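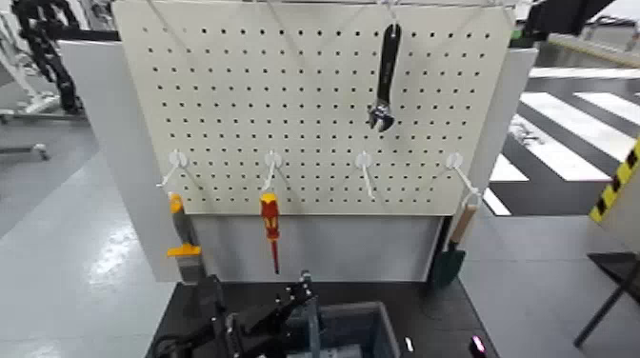

An adjustable wrench on a white pegboard, above a dark worktable.

Skeretano 2 reaches public beta, and the notes app finally works offline

If you have been keeping your shopping lists, meeting notes and half-written letters in Skeretano for any length of time, you will know the sinking feeling of opening the app on a train and being met with a spinning circle. Happily, those days look to be numbered. Harnora, the company behind the app, opened the public beta of version 2 on Wednesday, and the headline feature is the one people have been asking for in the forums practically since the first release: full offline editing, on phones, tablets and desktop alike.

The way it works is pleasantly simple. Any notebook you mark with the new pin button is kept in full on your device, pictures and attachments included, and whatever you change while you are away from a connection gets sent up the next time you have one. Should you and a colleague both edit the same paragraph in the meantime, Skeretano keeps the two versions side by side and lets you pick, which I found a good deal kinder than the old habit of quietly saving a second copy of the whole note somewhere you would never think to look.

There is plenty more to poke at, too. Search has been rebuilt on a new engine that Harnora calls Quan, and even in a notebook as overstuffed as mine the results arrive as I type. The interface is now available in 17 languages, the dark theme has been gently reworked (the gray text on gray buttons is gone, thank goodness), and printing a note no longer chops the last line off every page.

As this is a beta, a few rough edges come along for the ride. Handwritten notes cannot be edited offline yet, the calendar panel is slow to open on older tablets, and anyone who shares notebooks through Silomley, Harnora's service for teams, will need to wait for a later build before pinning those. The company also suggests exporting a backup before you install, and I would second that warmly, however brave you may be feeling.
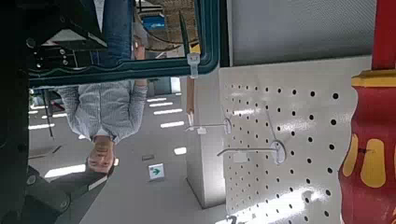 Can I go back to the old version if I don't like the beta?
You can, as long as you do it within 7 days of installing. Open Settings, choose Beta Program and tap Leave, and the app will put your notebooks back in the old format. After that the only route is to reinstall and load your backup.

The beta is free for everyone with a Skeretano account, paid or otherwise, and you can join from the same Beta Program page in the current app. Harnora is aiming for a finished release in September, with the missing handwriting support promised well before then. If you do give it a try, the feedback button has moved to the bottom of the main menu, and the team says it reads every message that comes in.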